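Reducing Noise in the Shared Workshop at Zillbridge
Student project report
Eluned Price and Mwende Chege
December 6, 2019

1. Background

The workshop at Zillbridge shares a wall with the reading room. In April the student union passed on a list of complaints from people who could hear tools through the wall while they were trying to work. Our project looked at which jobs caused the complaints and what could be changed cheaply. We had a budget of 300 pounds and no permission to alter the wall itself.

2. Method

We put a sound meter on the third desk from the wall in the reading room and left it running during opening hours. It stored a reading every time the level went above our chosen limit. Over the whole project it stored 1,403 readings. Workshop users filled in a sheet by the door with the job they were doing and the start and finish times, and we matched the sheets to the readings afterwards.

Some sheets were left blank, mostly in the evenings. We could match 853 readings to a named job. The rest are left out of the results below.

3. Results

Of the matched readings, 421 came from sanding. Sawing was louder but over quickly, and people in the reading room told us they minded it less. Hammering came third. The dust extractor, which we had expected to be the worst, hardly appeared at all.

Most of the sanding was done on the long bench, which is bolted to the shared wall. We think the bench passes the vibration straight into the brickwork — the same job done on a free-standing table gave far fewer readings.
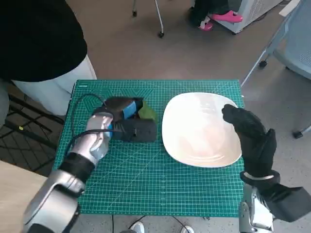 4. Changes made

We bought rubber feet and a door seal from Flikham, and moved the sanding jobs to the tables on the window side. The door seal had to be trimmed twice and still catches on the floor when the door is opened fully.

5. Problems

The meter was unplugged by cleaners on two nights and we lost those readings. We also did not record which tool was used for each job, so we can't compare one sander with another. A second run should add a column to the sheet for this.

The long bench is still bolted to the wall. Moving it needs approval from the buildings office, and we have sent them a copy of section 3.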